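Home | Industrial Sites | Plant & Equipment | Offers | Contact

Tisteo Works, Lot 5: Surplus Process Equipment

Sold by Clustano on behalf of the owner, Isel Refining. The lot comprises 169 pumps, valves and heat exchangers removed from the former crude unit and held in Building 2. It is offered as a whole. Land, tanks and buried pipe are excluded and will be sold with the site.

Equipment is sold as is. Cleaning certificates are supplied for pumps and exchangers -- valves have none. The buyer arranges rigging and freight. The building crane is limited to 300 pounds, so heavier items need outside lifting gear. Bids close at the end of December and remain subject to court approval. 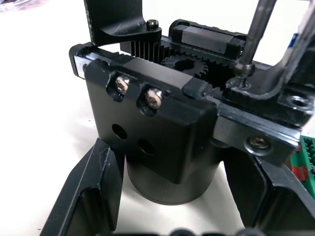 Riku Hattori writes that Steyn bid on an earlier lot and waited five weeks for the court's order, with storage charged from the day of the award. He would like the start date for storage put in the bid form. The current form leaves it blank.

Contact the sales desk | © Clustano | Back to top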